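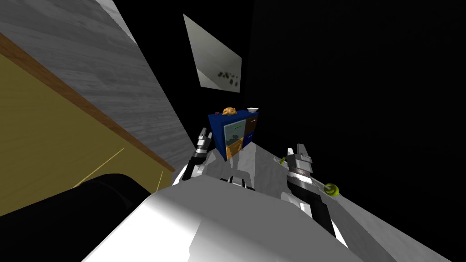
Fig. 1. Simulator view, both arms forward, rod held in the right gripper.

Arna simulation group, fault review
24/11/2025
Present: Ladan Rahimi (chair), Davoud Yazdani (minutes)

1. Minutes of the July review
Accepted without change.

2. Right gripper release fault
DY reported that in the overnight batch of 2,000 runs on the Cleltelthorpe server, 61 ended with the right gripper failing to open on command. The controller logged "open" and went on to the next step with the rod still held. The left gripper was not affected.
LR asked whether the contact settings were at fault. DY has replayed two of the failed runs. In both, the open command was sent while the wrist was still turning, and the Jovum controller dropped it without raising an error.
Agreed that the missing error is the more serious defect. On hardware the arm would move off with a part in hand and no stop.

3. Interim measures
Release check to be added: finger gap read back after every open command, run halted on mismatch.
No transfer of this controller build to the Zamani test cell until item 2 is closed.
LR noted that the batch summary counts these runs as complete. Summary to be withdrawn and reissued.

4. Actions
DY: release check, rerun of the failed seeds.
DY: reissue batch summary.
LR: fault report to the Jovum maintainers, with logs.

5. Other business
Cabinet door hinge limits held over.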